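Aroha Rakena keeps her counter in Estinbridge ready for her grandchildren. "The toy fruit has its own plate," she told me. "They cook with me, so they need ingredients."
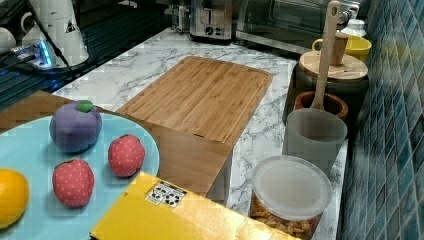
*Soft strawberries on a blue plate, near the bread box.*

I asked about the bamboo board. "I bought it in Hakside 17 years ago - no, my sister bought it."

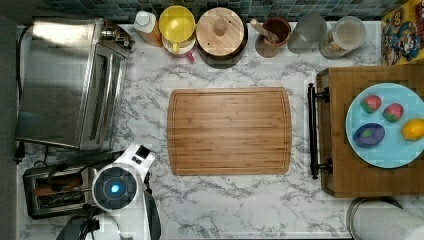 "I oil it every February," she continued. "The groove catches the tomato juice, and I like the round corners."

Does she ever put it away? "Never. Where would I cut bread?"

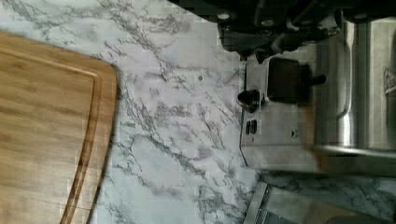
*The groove follows the rounded corner of the board.*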